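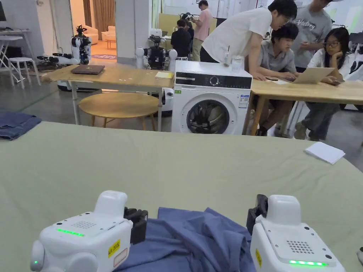 Candela Casado asked me whether the folding bench would take the good part of her job and leave her the lifting. I had no quick answer for her. This page is the longer answer, written for shift leaders who must start such a bench with a team that already knows how to fold.

## How to bring a team onto the hand-held grippers

We run two products here, clothing care for Escobar and returned garments for Disano. In both cases the folding was all by hand until last September. Now part of the day is spent in teaching: a person holds one gripper in each hand, works the garment on the green cloth, and the movements are recorded for the robots. The rest of the day is ordinary work.

### Before the first shift

1. Talk with the folders before you talk with the planners. Ask them which garments they hate and which they like. In our case they wanted to give away the jeans and keep the shirts, and we had planned the opposite.
2. Write down who will teach and for how long. We allow 30 minutes with the grippers, then a change. The wrists get tired sooner than people admit.
3. Decide the pay question now. Teaching is skilled work and at Flindus it is paid with the same supplement as training a new colleague. If you leave this open, it will be asked on the first morning, in front of everybody.

### Setting the table

Put the cloth flat on the table and pull it tight at the corners. Small creases do not matter. A big fold in the cloth does matter, because the fingers catch it together with the garment.

Place one garment near the front edge, where the person stands. Leave it crumpled, as it would come out of a basket. Many of our people wanted to make it neat first, from habit, and so we had 723 recordings in which the difficult part was already done. They were not useful and we had to repeat most of them.

Other folded things can stay at the far side of the table, if they are out of reach of the work.

### Working the garment

- Hold both grippers level and bring the fingers in from the two sides.
- Close on a single layer when you can. Open a little and try again if you have taken two.
- Lift, let the cloth hang, and look for a shoulder or a waistband.
- Lay it down and fold slowly. Slowly means slower than you would do it by hand, but without stops.
- If you make a mistake, correct it with the grippers. Do not put one down to help with your fingers.

The last point is the hardest for experienced folders. Peton, our oldest site, lost nearly a week on it.

### After the session

Sit down together at a laptop for 10 minutes and look at the recordings. Let the person who made them speak first. We did this at the beginning with only the technicians, and the folders heard the results as a list of faults. Now everybody sits at the same table and the talk is much better - also shorter.

### What changes for the people

The number of shirts folded by hand went down by roughly a fifth. No post was cut, but two people who retired were not replaced, and I think it is fair to say this to the team in clear words.

The jobs became more mixed. Four folders now teach on a rota, and one of them asked to return to full hand work after a month, which we accepted. Keep this way back open and put it in writing.

Candela's worry was partly right. In the first weeks the carrying of full baskets fell on whoever was not teaching, and those were often the same persons. We put the carrying on the rota as well. She checks it every Wednesday, and she changes it when she finds the same name twice in a row.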